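Section 6: Looking After the Tabletop

Okay, so by now your Flamia table should be standing on its own legs, the bolts should be snug, and you've probably already put a coffee mug on it (I did, within minutes). This section is all about the top. I wrote most of the Fadis assembly guides and I own this table myself, so what follows is a mix of the official instructions and what I do at home.

The top has a pale wood grain look with a smooth finish. It's easy to live with, but it's light in color, so it shows things a dark table would hide. Coffee rings, pen marks, tomato sauce, the dye from a cheap red napkin... I've had all of them on mine and gotten nearly all of them off.

What you'll need

Two soft cotton cloths, one for washing and one for drying
A bowl of lukewarm water
Ordinary dish soap
The small bottle of Prondis surface cleaner from the accessory bag
The sheet of felt pads, also in the accessory bag
A flashlight, or the one on your phone

If the accessory bag is missing, look inside the cardboard tube that held the leg brackets. It likes to slide down in there. Spare bags can be ordered under part number 1529.

6.1 First cleaning

Do this before you use the table for anything serious. There's usually a bit of packing dust left on the surface, and it's gritty enough to leave fine scratches if you drag a plate through it.

1. Clear everything off the top, including the instruction sheets and any leftover hardware. One stray washer under a cloth can do a surprising amount of damage!

2. Wipe away the dust with a dry cloth. Go the same way as the grain and use hardly any pressure. Shake the cloth out over the sink or out the back door and go over it again.

3. Put two drops of dish soap in the bowl of water. Two drops really is plenty, and more than that leaves a film you'll be chasing around for the rest of the evening.

4. Dip the cloth, wring it out hard, and wash the top in long strokes from one end to the other. Don't forget the edges, where the packing tape may have left a sticky strip.

5. Rinse the cloth in clean water, wring it again, and go over the whole thing once more.

6. Dry it right away with the second cloth.

Caution: Never pour water or cleaner straight onto the table. If liquid gets into the seam where the edge strip meets the top, it can swell, and swelling at the edge isn't covered by the warranty.

6.2 Checking the surface

Now that it's clean, take a proper look at it. I like to do this in soft daylight with the big ceiling light off, then follow up with the flashlight for anything suspicious.

1. Stand at one long side and look straight down at the grain. Fine lines, running close together in lighter and slightly darker streaks, are what you want to see.

2. Crouch until your eyes are nearly level with the top and look across it toward a window. Scratches and dents catch the light from down there.

3. Move the flashlight slowly along the surface, held low. Stop wherever something throws a little shadow.

4. Run your fingertips over any mark you find. If it feels flat, it's part of the pattern or it's a stain. If your nail catches in it, it's a dent or a scratch and you should take a picture of it before you go any further.

Small specks and faint blemishes in the grain are normal, and so is the odd darker dot. The color drifts a little too, from a light cream to a warmer tan depending on how the light falls, with hints of peach and pink in places. I spent a good ten minutes scrubbing at a dot on my first table before I worked out that it belonged there, so please learn from that.
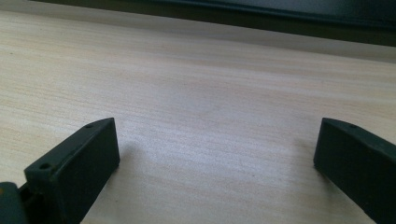
6.3 Fitting the felt pads

The pads go on anything that will stay on the table for a long time. Lamps, a fruit bowl, the speaker, that heavy ceramic thing your aunt gave you. They're sticky on one side and they hold well as long as the base you're sticking them to is clean.

1. Turn the item over on a folded towel and wipe the base with a barely damp cloth. Let it dry all the way.

2. Peel a pad from the sheet, trying not to touch the glue side.

3. Press it on firmly near the outer edge of the base and hold it for a slow breath or two. Space the others evenly.

4. Leave the item upside down for an hour, then turn it over and set it in place.

Note: Lift things when you want to move them, even with pads on. Crumbs get caught in the felt and then you've basically made sandpaper. I pick mine clean with tweezers when I'm doing the windows, but any routine you'll stick to is fine.

6.4 Everyday wiping

For daily use a damp cloth is enough. I save the Prondis cleaner for greasy fingerprints and for after dinner parties.

1. Shake the bottle and spray a little on the cloth.

2. Wipe along the grain, overlapping your strokes.

3. Turn the cloth to a dry side and buff lightly until the streaks are gone. On a pale top you may need to bend down to see them.

Please skip scouring powder, steel wool, and those white eraser sponges. I love the sponges for walls, but they're mildly abrasive and they'll leave a dull patch you can see from across the room. If you only have a rougher polishing sheet in the house, keep it off this table altogether. Even a 4000 grit sheet changes the sheen, and 1000 will go right through it.

6.5 Stains

Work from the gentlest method to the strongest and stop as soon as the mark is gone.

Coffee, tea, and wine: Blot first. Then lay a cloth with warm soapy water over the spot for five minutes and wipe. Repeat if you have to.

Crayon and candle wax: Let it harden, then push it off with the edge of an old plastic card held almost flat. Finish with the surface cleaner.

Ballpoint and felt-tip pen: Put a dab of rubbing alcohol on a cotton swab and roll it over the line, swapping to a new swab as the ink comes up. Try it underneath the table first! Wipe with clean water when you're done.

Sticker glue: A drop of cooking oil, ten minutes of waiting, then dish soap to get rid of the oil. Works on jam jars too, by the way.

Caution: Rubbing alcohol is flammable. Open a window, blow out any candles, and keep the bottle well away from kids.

6.6 Heat and sun

Use a trivet under pots, teapots, and anything straight out of the oven. The cork ones from Vandenberghe are the ones I've got and they're thick enough for a full casserole, but a folded dish towel will do for a minute or so while you find somewhere better.

Strong sun will slowly change the color of the top. If your table sits by a window, turn it end to end now and then (I do mine in February, when I'm stuck indoors anyway) and shift the placemats and table runner so you don't end up with pale rectangles underneath them.

6.7 If you find damage

Marks that your nail catches in, lifting along the edge strip, or a bubble anywhere in the surface should be reported before the table goes into regular use.

1. Take one picture of the mark up close and another from farther back, so we can tell where on the table it is.

2. Write down the batch code from the label on the underside, next to the center rail.

3. Send both to the shop where you bought the table, along with your receipt.

4. Keep the cardboard until you've heard back. A tabletop without its original packing is a real pain to ship.

Section 7 covers the extension leaf. If your model came without one, skip ahead to Section 8 for the drawer.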